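Do Click-Type Torque Wrenches Hold Their Setting? A Workshop Comparison

Second-year project report, Mechanical Workshop Practice
Noémi Jakab and Dexter Esposito
Supervisor: Kálmán Pap

1. Why we did this

The leaflet that comes with the Seneck half-inch click wrench says it will stay accurate "for years of professional use". The Trernero leaflet says much the same with a nicer picture. Neither says how many years, how many clicks, or what counts as accurate. We wanted to see whether a cheap wrench drifts after a spell of ordinary use, and whether winding it back to its lowest setting between sessions makes any difference. Everybody in the workshop told us it does. When we asked how they knew, most had been told by somebody else.

2. What we used

We had two Seneck wrenches and two Trernero wrenches, all bought new. Readings were taken on the department's Bremilus bench tester, which had a calibration sticker still in date. We did not check the tester against a second one, as the department only owns one, so every figure we took depends on that sticker being right. Kálmán Pap thinks this is a fair assumption. We are less sure, but we had no way round it.

One wrench of each make was wound back after each session. The other was left at its test setting in the drawer.

3. Method

Each wrench was set by its own scale and pulled slowly until it clicked. We did 30 pulls per wrench per session, for 6 sessions, all in March. Noémi did all the pulling and Dexter wrote down the readings, so that a change of hands would not show up as a change in the wrench. The first pull of each session was thrown away, as the first click after a rest is often high. The handle was gripped at the same mark every time.

Kornél Kovács, the technician, pointed out in the second session that we were pulling too fast. He was right. We repeated that session from the start and have not used the earlier readings.

4. Results

The Seneck left at its setting read slightly lower at the end than at the start. So did the Seneck that was wound back, by a little less. The gap between them was smaller than the spread within a single session, and we do not think it means anything. Both Trernero wrenches wandered up and down with no clear direction.

The bigger surprise was the scales. Two wrenches of the same make, set to the same line, did not click at the same load. The thimble on the Trernero has enough slack that you can line it up in two places and believe either. Anyone worried about a drawer full of wrenches going out of tune might worry first about how they read the thimble.

5. How far to trust this

Not very far. Two wrenches of each make is a tiny sample, and a month is nothing next to the years on the leaflet. Cyrill Wallner, who read a draft, said we had shown that new wrenches behave like new wrenches. We tried to argue with that and could not.

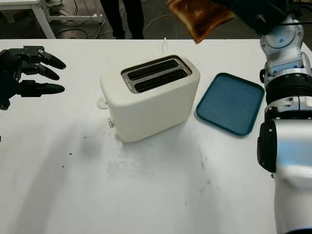
There is also the matter of temperature. The workshop is cold first thing and warm by the afternoon, and our sessions were booked whenever the bench was free. We wrote down the time of day but not the temperature, so we cannot go back and look for a pattern. A later group should borrow a thermometer.

We found one post on a tool forum claiming a wrench still in tolerance after 3881 clicks. There were no readings with it and no mention of what it was tested on, so we have left it out of our discussion.

6. What we would do next

Buy more wrenches of one make and drop the other. Leave half of them wound up over the summer and test again in the autumn. Use a second tester, even a borrowed one. We would also like to have several people set the same wrench without seeing each other's result, as we suspect this would show more error than anything in section 4.

For now we will go on winding ours back, mostly because Kornél checks the drawer.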